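Why Does a Spoon Turn You Upside Down?
A Keogh Kitchen Science page for curious kids

Have you ever been waiting for dinner, a little bit bored and a lot hungry, and picked up your spoon and looked into it? If you have, you may have met a very strange person in there. They have your hair and your nose and your missing tooth, but they are standing on their head! Turn the spoon over and look at its back, and there you are again, right side up this time, with a nose as big as a potato.

To find out why, we have to think about light, and also about the things that sit on an ordinary table, so let's start with those.

When light from a lamp or a window hits something, some of it bounces off. If that something is very smooth, like polished metal, the light bounces away neatly, the way a ball bounces off a gym floor. If the something is fuzzy or bumpy, the light bounces every which way, like a ball thrown at a pile of rocks. Neat bounces make shiny things, and messy bounces make dull ones. (Grown-ups call the messy kind "diffuse," in case you want a good word to use on Thursday at school.)

Before you read on, find something shiny and something fuzzy.

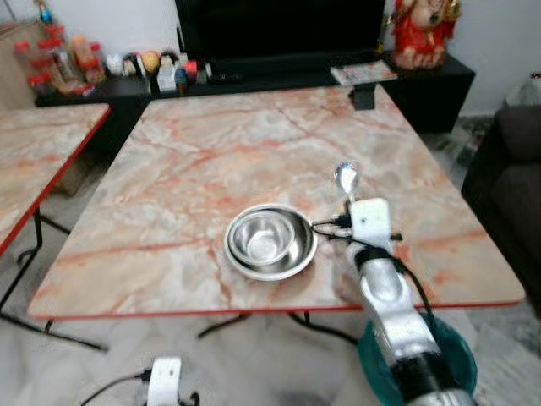
Steel bowls and a spoon, all good at neat bounces.
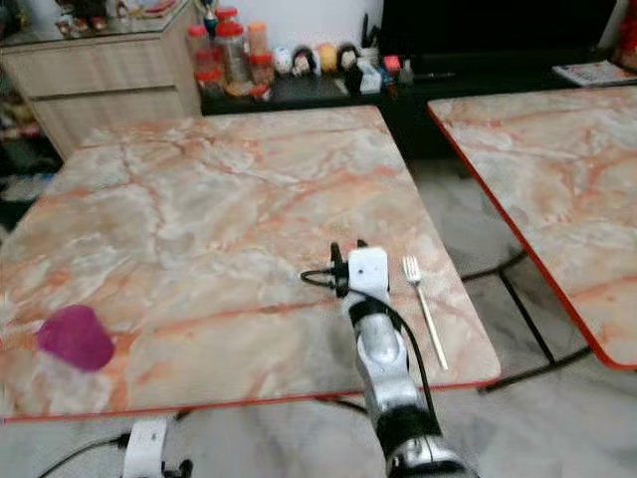
A shiny fork and something purple and fuzzy.

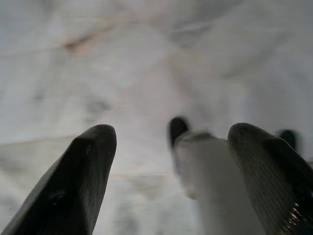
Now, a flat mirror is the easy one. The light from your chin comes back from the low part of the mirror and the light from your forehead comes back from the high part, so everything stays in its place and you look like you. But a spoon is curved! The inside of a spoon is shaped like a tiny cave, and we call that shape concave, which is easy to remember if you listen for the "cave" hiding at the end of it. When light from your forehead goes into the little cave, it bounces off the slanted side and heads downward. The light from your chin bounces upward. They cross over each other on the way out, and by the time they reach your eyes, top has become bottom and bottom has become top. Hello, upside-down you!

The back of the spoon bulges out toward you, and that shape is called convex. Here the light spreads apart when it bounces and never crosses over, so you stay right side up. You do get smaller, though, and the part of you nearest the spoon looks the biggest. That is nearly always your nose, poor thing.

There is a nice surprise hiding in the cave side, too. If you could put your eye very, very close to the inside of a big curved mirror, closer than the place where the light crosses, you would see yourself right side up and larger than life. Some makeup and shaving mirrors work just this way. With a soup spoon it is hard to get near enough, but please try it with the tip of your finger. Bring your finger slowly toward the middle of the spoon and watch its reflection. It hangs upside down for a while, then goes all blurry and stretched, and then, just before you touch the metal, it flips!

People have been using shiny metal to look at themselves for a very long time, and more than 2,000 years ago there were already mirrors made of polished bronze. They must have taken a lot of rubbing. You can see for yourself how much the rubbing matters if you have an old, scratched spoon in the drawer. Hold it beside a newer one and look at the two reflections. Each scratch is a little bump that sends some of the light off in the wrong direction, and your face gets foggier and foggier.

Things to try at home

Look into a big metal mixing bowl, an empty one, from across the kitchen. Walk slowly toward it and see what happens to your face.

Breathe on the back of a cool spoon. The tiny drops of water make the light bounce messily, and you will vanish until they dry.

Find a fork and look at the curved part just below the tines. Is it a cave or a bulge? Turn it over and check the other side.

Then wash the spoons, please, especially the ones that have been near your nose, and put them back where you found them.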